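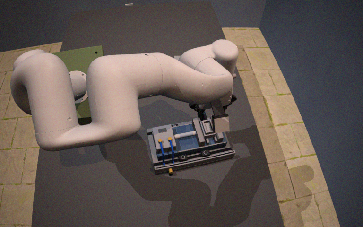 Unit 4: Setting up the clamping cell in simulation

These notes go with the afternoon practical in September. Bring them with you, as the software does not show the setup order on screen. The cell is the Fustance bench model: one arm on a green mounting plate, a long table, and a clamping fixture with a rod lying across the bed. You will work on the model first and on the real cell in Unit 5.

What you need before you start

A copy of the Fustance cell file, saved under your own name
The Lillden log sheet, one per pair
The fixture drawing from the Unit 3 handout

Do not work in the shared copy. If two pairs save to it, the later save wins and the other work is gone.

Step 1. Check the base

Open the cell and select the mounting plate. The arm base should sit flat on it, with the flange face touching the plate and no gap between the two. A small gap is easy to miss when the arm is folded over its own base, so turn the view until you can see the flange properly. Look at the bolt holes round the rim as well. If they disappear into the plate, the base has been placed too low.

Write the base height on the log sheet before changing anything.

Step 2. Place the fixture

The fixture is set at a slight angle on the table. Leave it like that. The angle is part of the exercise, and you will need to give the arm a work frame that matches it. Straightening the fixture makes the frame trivial and you will lose the marks for this part.

Use the long grooves in the base rail as your reference direction. Pick two points on one groove, as far apart as you can, and let the software draw the line. Points close together give a poor angle. Take the third point on the bed side, well away from the line.

Step 3. Check the hoses

Two blue hoses run from the orange-yellow fittings on the end block down to the base rail. In the Firis library they are rigid shapes, so they will not bend out of the way if the arm meets them. Switch on collision checking for both. It is off by default for hoses, and every year several pairs find this out at the end.

Step 4. Bring the arm over the fixture

Move to the approach point first, 60 mm above the work position, and stop. Check these in order:

1. Clearance between the forearm and the tall jaw plate
2. Clearance between the gripper and the back edge of the fixture
3. Position of the wrist, which should be well short of its limit

The wrist covers most of the gripper from the front. Use a second view from the far side of the table, or hide the wrist shell for a moment - but put it back before you run the collision check, or the result means nothing.

Do not judge clearance from shadows. Use the measuring tool.

Step 5. Run slowly

Set the speed to 3 per cent for the first run. Step through the approach and the retreat, and note the smallest clearance on each. A full pass at this speed takes roughly 93 seconds. If the check reports contact, stop and go back to Step 2 before you touch the arm points. Most contacts come from a poor work frame.

Handing in

Save the cell and upload it to the Benkirane folder with your log sheet. The sheet should show the base height, the three frame points and both clearances. Hand in the first set of readings even if you corrected them later, with the corrected set beside it.

Reading for next time: the section on work frames in the Unit 3 handout.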